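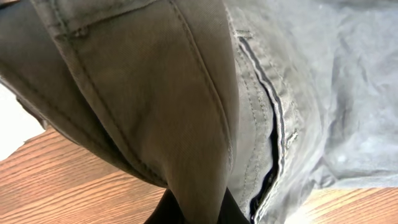

Robot folds trousers, visitors clap, trousers come undone

More than 300 people queued outside the Turine works in April to watch a robot do something most of them admitted to avoiding at home. The firm, which sorts and repairs used workwear, had opened its doors for an afternoon to show off Vorko, a two-armed machine it hopes will take over the duller end of the folding room.

The duller end, visitors learned, is very dull indeed. Each garment has to be picked from a heap, shaken out, checked for open zips and torn pockets, and folded to a size that fits the shelf. A practised person does it in less time than it takes to explain. Vorko, on the day, took 180 seconds over its first pair of work trousers, and the crowd watched every one of them in the kind of silence usually kept for snooker.

It got a round of applause. A moment later one leg slid off the pile and hung over the side of the table, and it got a bigger one.

"Cloth is horrible," said Annelies Visser, who runs the project for Turine and had plainly said so before. "A box stays the shape of a box. You put a pair of trousers down twice and you've got two different objects."

Zips are a particular grievance. A half-open zip bends one way and not the other, catches on whatever is under it and looks, to a machine, a lot like a seam. Pockets are nearly as bad. Visser told one group that the team had lost most of the winter to a single style of trouser with a flap over the fly, and that she now notices them on strangers in the street.

Vorko learns from recorded attempts, each one made by a person steering the arms by hand while small cameras near the grippers take in the view. The team has 1,854 of these so far and wants 2,000 before it lets the machine loose on a real shift. Visitors were invited to have a go at steering, and a queue formed at once, made up chiefly of fathers who had told their children they could go first.

Results were mixed. One boy lifted a jacket by the collar on his first try and walked off as if he did it for a living. His father spent his turn pinching the tablecloth. None of the visitors' efforts will be added to the collection, a decision the staff described with great tact.

Na-rae Wi, an engineer at Hwang, which makes the grippers, was on hand to answer questions, most of which were about whether she could build one that does socks. She could not, or not soon. Socks are small, they come in pairs and the pairs don't match, she said, and that last part is a problem for which she has no funding.

She was more cheerful about the fingers themselves, which have been through several versions. The early ones gripped so firmly that they left a shine on heavy cotton. The present set is meant to slide under a fold and lift it, much as a hand would, and on the third demonstration it did so very neatly, picking up a waistband and laying it flat to a low murmur of approval from the back row.

The people who fold at Turine now were also in the room, standing by the tea urn with their arms crossed. Asked what they made of their new colleague, one said it was very polite. Another had timed it. The firm says no jobs will go and that staff will move across to mending, where there is a backlog and the work is better paid.

Mending will not be troubled by robots for a while. A second machine, named Pratance and intended to sort buttons, stood in the corner under a dust sheet with a handwritten sign asking people not to lift the sheet. Several people lifted the sheet. Visser said it would be ready for the next open day, then said it might be.

The afternoon closed at five with a final run, for which the team chose a plain tea towel. Vorko folded it into quarters at the first attempt and put it on the shelf, and the tea towel stayed there.

Turine plans to open the works again in the autumn. Entry will be free, and visitors may bring a garment of their own for the machine to try, provided it is clean and they are not fond of it.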